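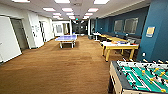 Tsz-kin Fung reckoned we should have started with the price, and told us so in the margin of our first draft: anyone thinking of buying a navigation kit wants to know what it costs before they hear how well it steers. Fair enough. The Skorkadon kit cost us 2,766 pounds with the depth sensor and 2,955 with the spare battery pack, and we paid for the dearer one out of our own budget (no loan units, no discount, and Irdale, who sell it, hadn't read a word of this when we sent it off).

4.2 Trying the kit in a shared room

Figure 1. The recreation room used for the indoor runs, with the foosball table nearest and the ping pong table further down the room.

I'd better say what we were after. The sales pages for Skorkadon promise that you can bolt it to more or less any wheeled base and have it finding its own way by teatime. We put it on our old Trika base, which has been through three different controllers already and has the screw holes to prove it. Section 4.1 dealt with plain corridors, and there the kit was frankly a bit too comfortable. A room people play games in is a better test: lots of thin legs, tabletops that stick out past whatever is holding them up, and a long stretch of carpet where the wheels can slip without telling anyone.

Setting up took me most of an afternoon. The mounting plate is lovely, the cables are labelled, and then you reach page 5 of the manual and it sends you to a menu that was renamed two versions ago! Chun-yin Kuo found the right one under "Surfaces", where I would never have looked. Once the floor type was set to carpet the wheel counts and the map agreed far better, and I'd tell any buyer to do that before anything else.

We then gave it 500 goals, drawn at random from the free floor and sent one after another, stopping only to change batteries. I sat in on far more of these than I needed to (it's oddly soothing). The planner is cautious in the open and rather bold near furniture, which is the wrong way round if you ask me. With the factory settings it treats a table as its legs and nothing more, so a tall base like ours will happily plan a route underneath. There is an overhang setting that cures this, but it comes switched off, and the quick-start card doesn't mention it. Everything we report in Section 5 was done with it switched on.

The other thing I kept muttering about was the map editor. You can draw keep-out areas by hand, and they work well, but the editor won't let you copy them from one map to the next, so every fresh map means drawing the lot again. We ended up using the small script from Tsang (listed in the appendix) to carry them across. Irdale's help desk answered our note on this within a day and said a copy button was planned, though they wouldn't give a date.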